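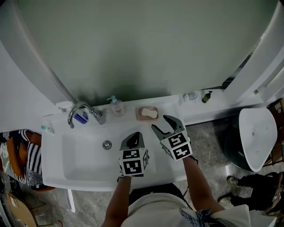
So I finished the sweater. It took all winter and a chunk of March, and if you've been reading for a while you know I said the same thing about the last one right before I pulled the whole yoke out. But this one is done, ends woven in and everything! The only part left is the bath, and I always put it off, partly from nerves and partly from laziness. A bathroom sink like this one, white, with a wide counter running around the basin, is my favorite place to wash wool. You get somewhere to put the towel down, and a plain round drain is easy enough to block with a washcloth if the plug has gone missing (mine has).

The pattern is Guthrie, the one with the garter stitch hem, and the yarn is Vester in a kind of mossy brown that my sister calls "pond." I bought 500 grams and ended up with barely enough left for a hat for a doll. The body went fast. Then I picked up for the first sleeve and everything slowed to a crawl, because sleeves are where I start wondering if I'd rather have a vest. I really did consider the vest. I even looked up how to finish the armholes.

What got me through was Iona Rennie's knitting night, which I'd been meaning to go to for ages. She had me try the sweater on with one sleeve hanging off the needles and said it was fine, just long, and to stop measuring it against my arm when I'm hunched over. The second sleeve took me half as long. I also learned that I've been picking up underarm stitches wrong for years — there's a little gap every single time, and I'd just been sewing it shut and hoping.
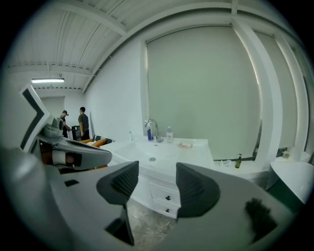

Same day, same place.

Back to the bath. I use lukewarm water and a small squirt of wool wash, push the sweater under, and leave it alone for 30 minutes. No swishing. I felted a perfectly good cardigan by swishing, and Shona Mowat still has it on her dog's bed. After that I let the water out with the sweater pushed over to one side, scoop the whole thing up in both hands so the sleeves don't drag, and roll it in a towel. Then I stand on the towel. It feels rude but it works.

For blocking I go by the pattern's numbers, more or less. The chest is supposed to come out at 91 centimeters and mine was a bit under before washing, so I'm counting on it to relax. If it grows too much I'll wear it over things and call it a jacket.

Next up is socks for Craig, who has asked for gray and nothing else. I have the yarn wound already. I've cast on twice and ripped it out twice, so if anyone has a toe they love, leave it in the comments.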